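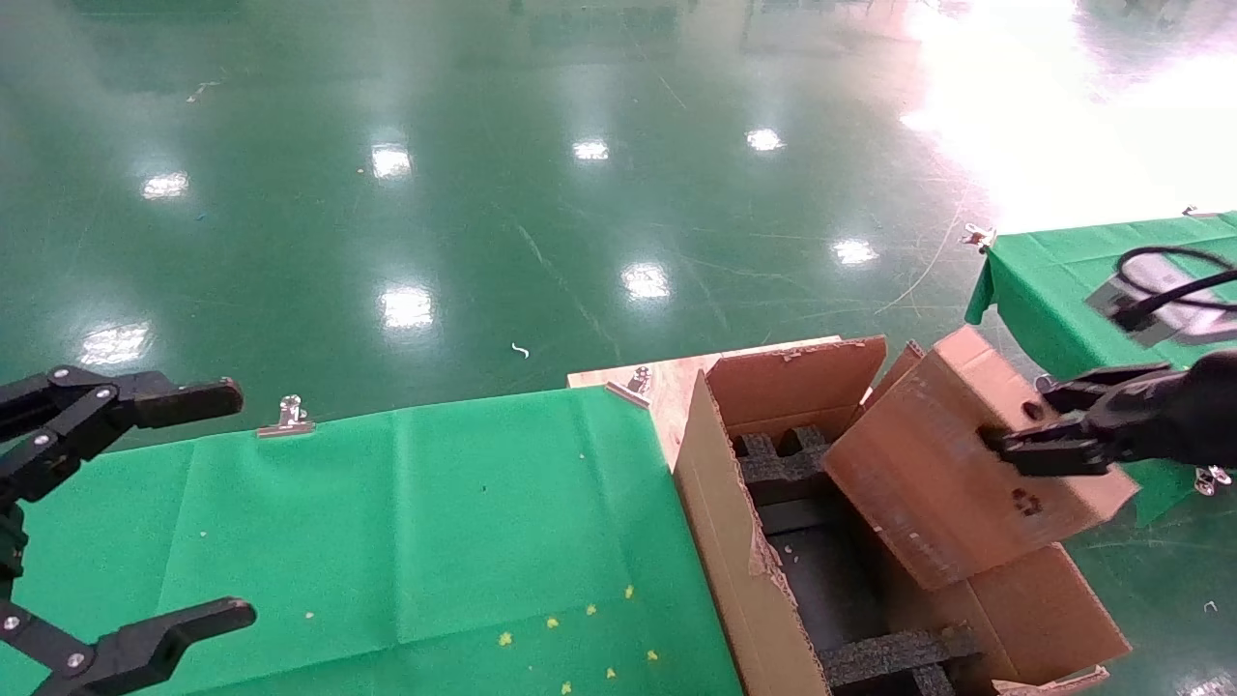
Nkechi Amadi wanted to know, as soon as the new cell was switched on, who was going to be blamed when a flap tears. Fair question! At the packing benches we've all had our names written next to a torn flap at one time or another, and the short answer she got from Nathalie Kowalchuk was that the cell keeps its own log now and the people beside it don't have to.

So, the boxes. If you work upstairs you may not know how much of a day at Westard goes into opening cartons. The parts trays come back to us from customers in the same cardboard they left in, foam grid and all, and every carton has to be opened, looked over, refilled and closed again. It's light work for the first hour and murder on the thumbs by the fourth. Wellington Vieira has been wearing a wrist brace on and off since last July, and he isn't the only one.

The two-armed cell (everybody calls it Pislow, after the software it runs on) takes the opening and closing. One gripper holds a flap by the corner and lifts, the other waits its turn or steadies the carton. I stood and watched it for most of a coffee break and I'd happily have stayed longer. Cardboard is floppy, it's scuffed, the old stickers catch on things, no two cartons fold quite the same way after a few trips, and here's a machine being patient with all of it!

What changes for us? Mostly the rotation. Until now a bench shift meant opening, checking and closing in one long run. From this month the 18 people on the packing rota will split their time between checking (foam, compartments, part numbers, anything that needs an eye) and looking after the cell, with 2 people on the cell each shift. Nobody is leaving the rota, and the pay grade for cell duty is the bench grade plus the same supplement the forklift drivers get. Alcides Falcão pushed hard for that last part and it's in writing, on the board by the lockers.

It's slower than a person, I should say. Wellington still beats it easily on a fresh carton. The target for the first stage is 100 cartons a shift, and the rest go across the benches as before, so please don't hide your box knife just yet. Cartons with badly torn walls can go to the cell too, but if a flap is hanging by a thread, pull it and use the Flodura tape first.

Training is two sessions, both in paid hours. The first is mostly stopping and restarting safely, and the second is teaching it a new carton size, which I tried and loved, even though my first attempt closed the lid on its own finger. Put your name down with Nathalie, or leave a note in the tray outside her office. Night shift, you have your own sheet this time.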